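Lodthorpe or Bellis for a first glamping trip?

mossybanks
Hello all, I've been reading along here since April and finally have a question of my own. My husband and I have our first grown-ups-only break coming up (the kids are off to their grandparents, hooray!) and we've narrowed it down to a shepherd's hut at Lodthorpe or one of the safari tents at Bellis. We get 2 nights and would love somewhere quiet, with a proper bed and a decent shower. We don't mind a walk to the bathroom, though I'd prefer not to do it at three in the morning in my pajamas. Has anyone stayed at both?

tentpegtam
Oh, you'll have such a lovely time wherever you land. We've been to Lodthorpe three times now and I'd go back tomorrow. The huts have their own little shower room tucked behind the bed, so no pajama walks, and the wood stove gets the place so toasty that we ended up with the top half of the door open. There are only 12 huts and they're nicely spread out along the creek. Ask for one at the far end if you can, past the orchard gate.

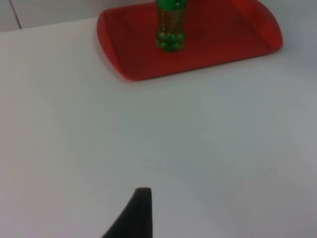 The one thing I'd say is bring more food than you think you need, especially for breakfast, as the farm store keeps funny hours and the nearest town is a good drive away. We got caught out on our first visit and had crackers and jam for dinner, which was sort of romantic, I suppose.

gravelroadgus
Going to disagree with Tam a little, with love. Lodthorpe is pretty, but the huts are tight for two tall people, and I hit my head on that shelf over the bed every single morning. Bellis gives you room to spread out, and the deck is wonderful in the evening. The bathrooms are shared, yes, but ours was 500 feet away at most and always clean.

tentpegtam
500 feet is a long way in the rain, Gus! But fair enough about the shelf. My husband has learned to duck.

zinnia3952
We did Bellis last year and the tents were comfy, but there was a birthday party two tents over and canvas doesn't keep out much. If quiet is top of your list I'd pick Lodthorpe. Book through Zestley if you can, we found it easier to change our dates there than on Andach, where I had to email back and forth for a week.

gravelroadgus
I've only ever used Andach and never had trouble, but I've never changed a date either.

mossybanks
Thank you all so much, this is just what I was after! We're neither of us tall, so I think the shelf and I will get along fine. Leaning toward Lodthorpe. Tam, do the huts have a real oven or only the two burners? I had my heart set on bringing a lasagna.

tentpegtam
Only burners in ours, I'm afraid. You could warm it in foil on top of the stove if you're patient.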